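Shared log: sorting table two, Hurkcombe returns shed
Opened by: Mawuli Sarpong
Status: open, waiting on Lolidell

We use cookies to keep you signed in and to remember your filters. Accept all / Manage choices

Right, I'm putting all of this in one ticket because it's been living in three people's inboxes and I'm tired of forwarding things. The problem in a nutshell -- the Cirillo arm is fine with boxed returns and rubbish with anything knitted. It keeps pairing gloves that don't match. Out of the last 100 glove jobs, 25 came back to my bench to be done again by hand, and that's my bench, so you can imagine how I feel about it!

For anyone new to this: Lolidell want us to show the thing how we do it, so we take turns on the hand-held grippers and sort stuff the way we always have, matching pairs on the table and odd ones in the basket. I thought I'd hate it. I quite like it now (don't tell Grisero, they'll put it in a brochure). It does make your wrists ache, though, and I'd like that written down somewhere official, so I'm writing it down here.

My go on the gloves is below. Two light blues for the pair, green one in the basket.
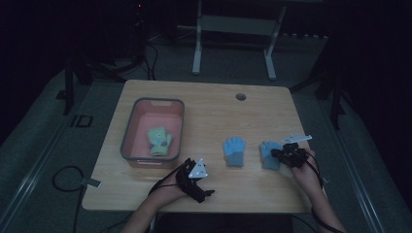 What I've tried so far

First thing was lighting. Turned the lamps down, turned them up again, no difference to the mismatches that I could see. Put them back where they were.

Then I asked whether the arm was getting muddled by the cuffs, as the ribbed bit on some of our gloves is a different shade from the rest. Lolidell's answer was "possibly" and a request for more sessions. Fair enough, but every session is somebody off the packing line, and we were told at the start this would take work off us. At the moment it's moved the work to a different table. The shift rota still has sorting down as a one-person job and it plainly isn't, not while we're doing our own and the arm's as well.

Next idea was the table top. It has a really busy grain on it, big pointy swirls, and it goes shiny on one side where the light hits. I wondered if the software was reading the swirls as part of whatever's on the table. I've asked for a plain mat to go over it. Still asking.
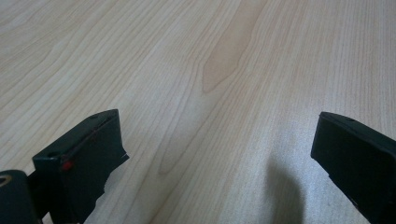 Bare table top between the gripper fingers, with the shine towards the right.

Update, 7 in the evening: had a long call with Lolidell and it was a decent one for once. They think the grain could be part of it but they're more interested in soft things in general, so could we do plush toys as well as gloves. We get plenty of those back, so yes. They'd like 1,000 sessions in all by November. I said that's a number for my manager and not for me, and that if it's a yes then it goes on the rota as proper hours, with breaks, and gets shared out. No more "can you just squeeze one in" at the end of a shift.

They agreed about the breaks straight off, which I'll admit I wasn't expecting -- so credit where it's due.

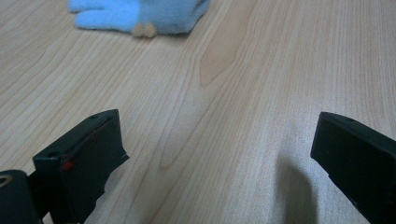
Pale blue plush at the far side of the table, grippers open.

Still to sort out, please:

- Plain mat for the table. I'll buy one myself if it's quicker, but I want the money back.
- Somebody at Lolidell to tell us which mismatches they've looked at, so we're not sending the same ones twice.
- Rota change for table two. I've put in for two people until the glove jobs stop coming back.
- Wrist supports, or at least a look at how the straps are done up. Mine dug in.

I'm leaving this open. If you've had a turn on the grippers and noticed anything odd, add it underneath and put your name on it, even if it's only a moan. Mawuli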